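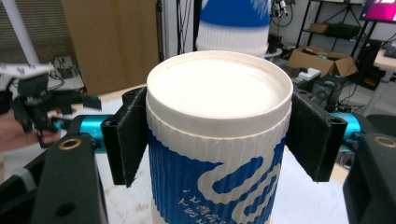

Visit to Espinoza, Clunen, 24th July

Fourteen of us from the regional hospitality training network went out to Clunen for the winter visit. Espinoza supplies and runs coffee counters in hospitals, office towers and two ferry terminals, and it has been putting robot arms behind some of them since November. Most of us train people for counter work, so we wanted to hear what is left for those people to do.

Parking is at the rear, off the service road. The front door is for deliveries only, despite the sign.

Jacinto Medrano, the operations manager, met us and gave a short talk before we went through to the workroom. The company has 27 counters. Two of them now have an arm, which the staff call Osa. It takes a finished drink from under the machine, with the lid already on, and moves it to the pick-up shelf. It doesn't make coffee and it doesn't take orders. Medrano was clear on this point because a newspaper had written it up as a robot barista and he had spent a week answering calls from worried staff.

The reason for starting with that job was injuries. Passing hot cups across a deep bench all shift is hard on the wrist and shoulder, and the ferry terminals were losing people to it. On a busy morning one terminal counter hands over 1,720 drinks between opening and noon.

The arm learns from people doing the work by hand. Staff use hand-held grippers with the same kind of fingers the arm has, and each pick is recorded. Azucena Camacho runs this part. She worked the counter at Elness for nine years and was asked to come across when the project began. She had no technical background and said the first month was mostly learning what the engineers meant by words she thought she already knew.

She talked us through holding a cup. The fingers go on low, on the sleeve. If they go on too high they push against the lid, and a lid that has moved even slightly can come off in a customer's hand. If you squeeze the way you would with your own hand, a paper cup folds. New people squeeze too hard for the first day or so and then stop. A full cup and an empty one also need different handling, and an experienced counter worker adjusts without thinking about it. Camacho said her job is largely getting that adjustment into the recordings.

Several of us had a go. The grippers are heavier than I expected, and my forearm was sore after ten minutes. I asked whether this was swapping one strain for another. Camacho said sessions are capped at 40 minutes with a break after, and that the cap came from the staff, who had asked for it in the second week. Medrano said it had slowed the project down and he would still agree to it again.

Questions ran well over time. The main points, from my notes:

Jobs. No one has been let go at the two counters with an arm. Each runs with one fewer person at the peak, and those hours went to other sites. Casual staff did lose some shifts at first, and Medrano did not dispute it when one of our group raised it.

Pay. People doing recording work get a higher rate for those hours. It goes back to the normal rate when they return to the counter. Camacho would like to see that changed.

Faults. When the arm drops a cup or stops, the person on the counter clears it, restarts it and remakes the drink. There is a one-page sheet for this. Staff told the company the sheet was too long, and it was cut down to five steps.

Customers. Regulars at Elness complained that there was less talk at the pick-up end. The counter was rearranged so the person making drinks faces the shelf -- a small change, but Camacho said the complaints mostly stopped.

Training. This was the part we came for. Espinoza still wants people who can make coffee and deal with a queue. It now also wants people who will notice when the arm is doing something odd and say so early. Medrano thought that could be taught in half a day. Camacho thought it took longer, and I am inclined to agree with her.

We had lunch in the staff kitchen and left at half past one. Medrano has offered to take a smaller group to the Elness counter during a morning peak, with a limit of six. Anyone who wants a place should let the office know, and bring closed shoes.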